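Does more memory really fix an old computer?

Every time I mention that the workstation in the back bedroom is slow, somebody tells me to put more memory in it. My brother-in-law says it. The guy at the counter says it. Hollis Gallagher, who I used to share an office with, says it about everything, including phones. I've started to think people say it the way they say "drink more water."

So I had the Dell on its side with the cover off on Tuesday, trying to decide whether I believed any of them.

My doubts go like this. The machine takes 218 seconds from the power button to a desktop I can use. I timed it with the stove timer, twice. Once it's up, it's fine. I can have the tax spreadsheet open, and the scanner program, and a dozen tabs, and it doesn't complain much. A computer that is slow to start and fine afterward doesn't sound to me like a computer that is short on memory. It sounds like a tired hard drive. I said this to Corinne Escobedo and she told me I was overthinking it and memory is cheap.

Is it, though? The quote I got from Brudatis was $195 for a matched set, for a machine I paid less than that for. The page promised I would "feel the difference instantly." Feel it where?

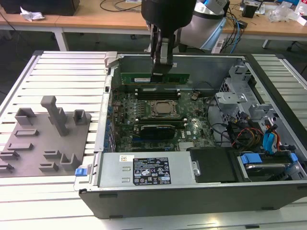 What I will say for these old workstations is that they were built by people who expected somebody to open them. The blue bits are the bits you're meant to touch, and after an evening with a flashlight I've come to trust that. The latches on the expansion slots are blue, the clips on the drive carrier are blue. Compare that with my laptop, which I have opened exactly once and which has never closed properly again.

There are memory slots above the processor and another bank below it, and this is where the cheerful advice gets thin. Which ones do you fill first? The video I watched said it doesn't matter. The forum said it matters a great deal and then argued for 13 pages. The manual has a table, and I'm going with the table, but I notice that none of the people who told me "just add memory" mentioned that there was one.

I also don't buy the business about vacuuming the whole case while you're in there. I've read that it adds years. Years compared to what? Did somebody keep a dusty one next to a clean one and wait?

Anyway, the plan is to try a borrowed stick first and get the stove timer out again. If it still takes 218 seconds, the $195 stays in my checking account and I'll go looking at drives, where I expect to be promised that I'll feel the difference instantly.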